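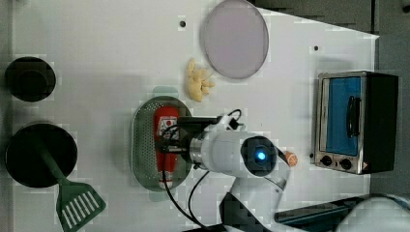
Section 3: Your first tidy-up job

If you've come straight from the unpacking section, well done, the worst is over. I wrote this part of the Kovalano guide on 2019-03-08 after going through it all again from scratch, so the menu names match the current release.

Most people who write to me want to know whether the arm can clear up a kitchen yet. My answer is sort of! It can pick up one thing and put it down somewhere else, and it can do that over and over if you've laid the table out sensibly. Don't expect it to deal with Sunday dinner.

Before you start

1. Clear away anything you'd be sorry to lose. Toy food is ideal (I've dropped a real jar of beetroot and I'm still finding it).
2. Put a tray within easy reach of the arm and leave some bare table beside it.
3. Press Home and wait for the arm to stop moving.
4. Open the Chores menu and choose Bruslow, the pick-and-place routine. Leave Dusteo alone for now, that one's for wiping and it's still rough. 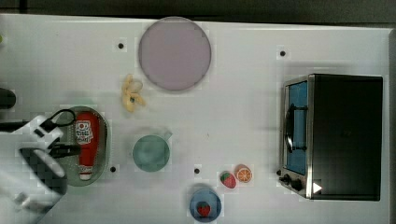
Fig. 3a. Table set out for a tray job, with the ketchup bottle in the tray.

Note: you can use more things than this or fewer, but spread them out. Two bits of fruit side by side are far harder for the arm to sort out than two bits at opposite ends of the table.

Teaching the grip

5. Set the speed to 30. The slider goes up to 200 and you will be tempted. Please don't, not on day one.
6. Guide the open fingers down either side of the object and press Mark.
7. Close the fingers a little at a time until they hold, then press Mark again.
8. Lift straight up, pause, and save the grip under a name you'll recognise next week. I've got one called "thing" and no idea what it's for.

Caution: keep your own fingers out of the way while the gripper closes. If anything looks wrong, hit the stop button first and work out why afterwards.

Soft things are forgiving, because you can squeeze them a bit too hard and they spring back. Hard, shiny things want a slower close and more goes at it. I'd do soft ones until you're bored.
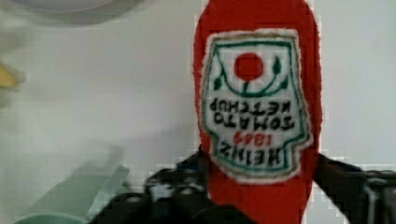 Ylva Hovland wrote back after trying the steps up to this point that she could have cleared her own table in the time it took to teach one grip, and she wondered who would ever bother. Fair enough, Ylva! I can't argue with the stopwatch. What I'd say is that you only teach the grip once, and by December my own list of saved ones was long enough that setting up a new job meant mostly picking from the menu.

Running the job

9. Choose your saved grip and press Add drop point.
10. Move the arm to where you want things to end up and press Mark.
11. Press Run once. Stay beside it for the whole go.
12. If it misses, don't nudge the object to help, as tempting as that is. Press Stop, move the arm clear and teach the grip again from step 6. 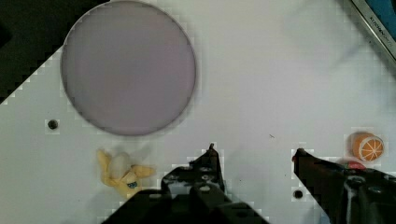

Once a single run works, try moving the object a hand's width and running it again without teaching anything new. You'll soon find out how far the routine can stretch. Mine copes well with things shifted sideways and badly with things turned round, and a cup handle pointing the wrong way can still spoil an afternoon.

Note: error 1584 means the arm has been asked to reach further than it can. Bring the drop point closer and press Clear. If the error comes back, go through the Juhász levelling check in the next section before you try anything else.

When you've finished, press Home, wait for the arm to settle, then switch off at the wall.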